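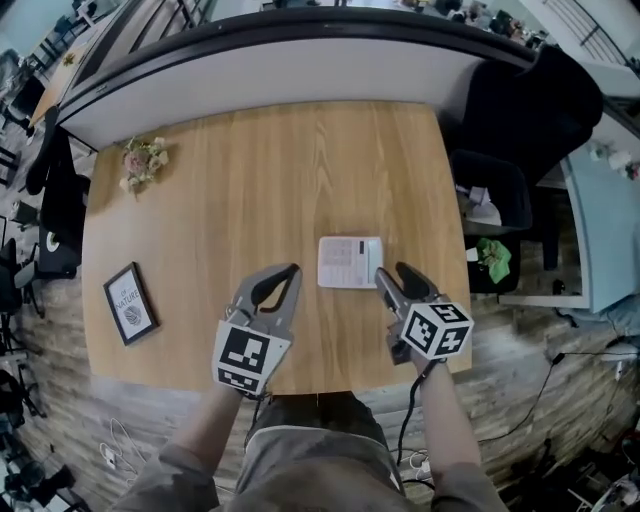 Onde se guardam as flores secas quando a mesa é precisa para outra coisa?

Na caixa baixa da prateleira de cima, deitadas, com papel de seda por baixo e nada por cima.

**Segunda-feira, setembro. Sala da mesa de carvalho, começo às 9h**

Humidade na sala: 54 %. Janela fechada, estore a meio. Deixei a leitura também na folha da porta, que estava em branco desde a semana passada.

Trabalho do dia: rever as coisas pequenas que andam em cima da mesa Skarberg, decidir onde mora cada uma e tratar do tampo. Ficou feito quase tudo. O tampo ficou a meio, ver mais abaixo.

### Flores secas

Ramo pequeno, tons de rosa apagado, creme e verde claro. Continua a largar pó fino e bocadinhos de pétala sempre que se muda de sítio. Peguei-lhe pelos pés e não pelo meio, e largou bastante menos. Fica já como regra: pelos pés, e pousar deitado.

Experimentei pô-lo de pé no frasco de vidro da Padgate. Não funciona, o frasco é leve demais e tomba com qualquer encosto na mesa. Com areia no fundo aguentava, mas depois temos areia na madeira e voltamos ao problema dos riscos de julho. Deitado está bem.

Limpeza só com o pincel macio, das cabeças para fora. Não usar o soprador, nem no mínimo. A laca de cabelo que alguém sugeriu no quadro: experimentei numa haste solta, escureceu o creme e ficou pegajosa passados 15 minutos. Deitei a haste fora e risquei a sugestão.

A etiqueta da caixa dizia «flores / vários». Passou a dizer «flores secas, deitar».

### Moldura preta

É a pequena, de passe-partout branco, com «of NATURE» impresso e o desenho redondo em baixo, que parece uma folha. Na lista antiga vinha como «quadro nature», e noutra linha como «moldura folha». Era a mesma peça inscrita duas vezes. Juntei as duas linhas e ficou com o número 17.

O preto mostra todas as dedadas. Pano de microfibra seco para o aro. Na parte da frente, pano ligeiramente humedecido, bem torcido, sem chegar ao canto onde o aro assenta. Tive esse cuidado por causa da outra moldura, a que está na arrecadação com o papel ondulado.

Por baixo vi uma aresta áspera num dos cantos. É pouca coisa, sente-se com a unha. Basta para marcar a madeira se a moldura for arrastada. Colei quatro feltros finos, redondos. Os grossos levantavam-na demais e ficava a baloiçar.

Posição: na mesa pode ficar em qualquer ângulo, mas deitada. O apoio de trás está fraco e não confio nele. Quando vai para a prateleira, vai ao alto entre as duas tiras de espuma do suporte Ackroyd, com a frente virada para a parede.

### Peça branca, tipo calculadora

Plana, retangular, quadrícula de cinzento na face e uma zona mais clara, um pouco saliente, do lado direito. Na lista chamava-se «calculadora», com ponto de interrogação. Não tirei o ponto de interrogação. Nas nossas folhas fica «peça branca, tipo calculadora», para toda a gente saber de qual se fala.

Limpeza: pincel seco primeiro, para tirar o que se junta à volta da quadrícula, e depois pano seco. Sem álcool. O álcool apagou os números do telefone velho da bancada e não quero repetir a graça.

É a mais escorregadia das coisas pequenas. Com o tampo acabado de encerar desliza ao menor toque. Deixá-la a meio da mesa e nunca junto à borda. Não lhe pus feltros para já, porque a altura conta quando se pega nela pelos lados, e os feltros mais finos que temos já lhe davam 3 mm a mais com a cola. Se se arranjar película antiderrapante transparente, cortar duas tiras e experimentar.

### Tampo da mesa

Carvalho claro, veio bem marcado, às riscas compridas. Limpei sempre no sentido do veio. Ao través ficam umas sombras que só se notam com a luz de lado, e à tarde a luz vem toda de lado.

Passos de hoje, para se repetir igual:

1. Tirar tudo da mesa e pôr no tabuleiro forrado.
2. Aspirar com a escova macia, incluindo as arestas.
3. Pano húmido com água morna, bem torcido, e logo a seguir pano seco.
4. Esperar até a madeira voltar à cor normal.
5. Cera Grovis incolor, pouca, com o pano de algodão velho.

Fiz os quatro primeiros no tampo todo e a cera só na metade do fundo. A lata acabou. Há outra encomendada. Até chegar, a metade de cá fica sem cera, e é escusado tentar compensar com o óleo da outra mesa, que amarelece o carvalho claro. Já se vê isso na prateleira do corredor.

Encontrei dois riscos curtos perto da borda esquerda. Não são fundos. Passei a cera em barra do tom mais claro, tirei o excesso com o cartão e desapareceram quase por completo. Um terceiro sinal, que me pareceu risco, era do próprio veio. Perdi tempo a esfregá-lo.

### Arrumação depois de usar

A discussão da semana passada era se as coisas ficam na mesa de um dia para o outro. Decidi assim, e quem discordar que escreva na margem:

- As flores voltam à caixa no fim do dia. Ao sol da manhã o rosa vai-se embora depressa.
- A moldura pode ficar, deitada, com os feltros para baixo.
- A peça branca vai para a gaveta, em cima do pano cinzento.
- O tabuleiro forrado fica debaixo da mesa, encostado à perna do fundo, fora do caminho dos pés.

Os cabos que caem para o lado de cá da mesa têm de passar por fora da borda sem roçar na aresta. Pus uma tira de feltro adesivo no sítio onde costumam encostar. Verificar na próxima limpeza se o adesivo marca a madeira. Se marcar, troca-se por uma tira cosida, presa por baixo.

### Coisas por fazer

- Abrir a lata nova de Grovis e acabar a metade de cá. Escrever a data na tampa.
- Devolver o frasco à Padgate, lavado.
- Papel de seda: restam poucas folhas, e as que há estão vincadas.
- Procurar um apoio novo para a moldura. O da loja do rés do chão é largo demais.
- Medir a gaveta antes de comprar mais divisórias Ackroyd. As que vieram não cabem por causa do friso.
- Passar a limpo a lista, agora sem a linha repetida da moldura.

16h20, humidade outra vez nos 54 %. A metade encerada já não cola ao toque. Voltei a pôr a moldura na mesa e as flores foram para a caixa. O pano da cera ficou estendido na varanda a secar, aberto, e não amachucado dentro do balde como da última vez.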